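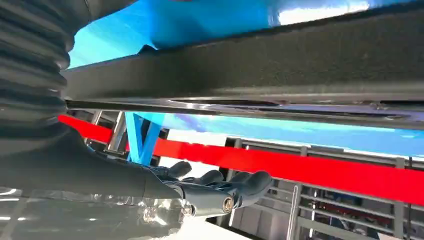
Igor Danko wants the shelving moved before anyone talks about the floor. In a comment left on the town's web page last week, he wrote that the workshop hall at Jiltumlow had been reorganized twice already and that each time the racks went back to the same wall, where people with long stock have to turn it sideways to get past. He asked that the racks be settled first this time, and the paint after.

His was one of 53 comments received on the plan to refit the hall, which closes at the end of this month for the work. The comment period ended Friday. The plan itself has not changed much from the version put out in the summer, but the order of the work has, and the racks will now go first.

The hall is the larger of the two rooms in the old Cavalcanti building on the Skastudton road. It is used for metalwork and machine repair on weekdays and for evening classes the rest of the time. Membership stands at 283, up from last year, and the evening classes have had a waiting list since spring.

Under the plan, the long benches will stay where they are. They are bolted down and the cost of shifting them was judged too high. The storage racks will move from the north wall to the space beside the loading door, so that bar and sheet can be put away as it comes in off the truck. Small parts now kept in coffee cans and open trays will go into closed drawers, labeled by size. Members have been asked to take home anything of their own by the 20th. Whatever is left will be sorted and offered on the free table by the front desk.

The floor will be cleaned back and repainted, with walkways marked. The width of the walkways was the subject of most of the comments after the racks. Several people asked for enough room to pass a cart in both directions. The plan allows for that along the middle of the hall but not along the south side, where the drill presses are.

Ismael Prado, who teaches the Tuesday class, said the south side could be managed if the waste bins were moved outdoors.

"Most of the trouble over there is the bins," Prado said. "You take them out and you have the room. The presses don't need to go anywhere."

The bins will be tried by the yard gate for the first month. A cover will be needed before winter, and a quote for one has been asked for.

Lighting is not part of this round. Fourteen comments mentioned it, mainly the dim end near the tool crib, but the wiring there runs through the roof and has to be looked at separately. The same goes for the heater — it will be serviced but not replaced.

The drawers and the new rack uprights are being supplied by Vuris, which also fitted the smaller room. The price for the set, with delivery, is $1,189. Paint comes out of the regular upkeep money. Members will do the sorting and the moving themselves over two weekends, and a sign-up sheet is on the door. Gloves and closed shoes are required on both weekends, and children under 14 cannot be in the hall while the racks are down.

Evening classes will meet in the smaller room while the hall is closed. Class size there is limited, so the welding course will pause and pick up again when the hall reopens. People already enrolled keep their places and do not need to register again. The Tuesday and Thursday classes go on at their usual times.

The hall is due to reopen in November. If the paint needs longer to cure because of cold weather, the benches nearest the office will open first and the rest of the room will follow. A notice will go up on the door and on the web page either way.

Danko's other suggestion, a second vise at the short bench, was also accepted — one is in storage and will be mounted when the drawers go in.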